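## 핸드헬드 그리퍼 패드 비교: 과일 옮기기 과제 중간 정리

2024년 5월 20일

지난 호에 예고한 패드 교체 시험의 1차 집계가 끝났다. 대상은 핸드헬드 그리퍼에 장착하는 고무 패드 2종으로, 기존에 쓰던 Plivum 패드와 경도를 낮춘 Tulaneo 패드다. 손가락 본체와 링크 구조는 그대로 두고 패드만 바꿨다. 과제는 얕은 흰색 트레이와 식탁보 사이에서 오렌지, 자두 등을 하나씩 옮기는 것이며, 시작 배치는 회차마다 바꾸었다.

유효 시연은 Plivum 1,696회, Tulaneo 2,726회다. 횟수가 다른 이유는 1월 수집분에서 손목 카메라 시각 동기가 어긋난 회차를 전부 제외했기 때문이다. 따라서 두 패드의 성공률을 바로 나란히 놓지 않고, 조건이 맞는 회차를 패드별로 200회씩 뽑아 다시 판독했다. 판독은 Zoriana Hrynyshyn이 맡았고, 패드 종류를 모르는 상태에서 진행했다.

- **오렌지**: 차이가 작다. 껍질의 요철이 마찰을 보태므로 두 패드 모두 첫 파지에서 대체로 들어 올린다.
- **자두**: Tulaneo 쪽이 낫다. Plivum은 접촉점이 중심선보다 위에 잡히면 과일이 아래로 빠지는 경우가 반복되었다.
- **트레이 벽 근처**: 패드보다 접근 각도의 영향이 크다. 손가락 바깥면이 테두리에 먼저 닿으면 어느 패드든 실패한다.
- **마모**: Tulaneo는 모서리 마모가 빠르다. 교체 주기는 아직 정하지 않았다.

영상 품질에도 문제가 남아 있다. 손목을 빨리 돌리는 구간에서 작은 과일의 윤곽이 번지고, 물체가 손가락 뒤로 들어가면 Owino 추적기가 위치를 놓친다. Erasto Langat는 노출 시간을 줄인 설정을 Funel 컨트롤러 쪽에 올려 두었으며, 창이 밝은 실내에서 먼저 확인할 예정이다. 광각 렌즈 보정값은 변경하지 않는다.

다음 시험에서는 패드를 Tulaneo로 고정하고 접근 각도만 바꾼다. 과제 배치표와 판독 기준은 공유 폴더의 기존 위치에 있다. 기준 중 '재파지' 항목은 문구가 수정되었으니 이전 사본을 쓰는 사람은 새로 받기 바란다. 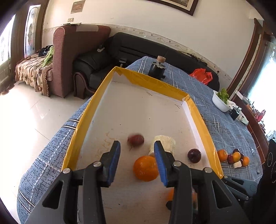

**패드를 바꾸면 그리퍼 폭 영점도 다시 잡아야 하는가?**

다시 잡아야 한다. 패드 두께가 달라지면 완전히 닫힌 위치의 측정값이 변하므로, 교체 직후 빈 상태로 닫아 영점을 기록한 다음 수집을 시작한다.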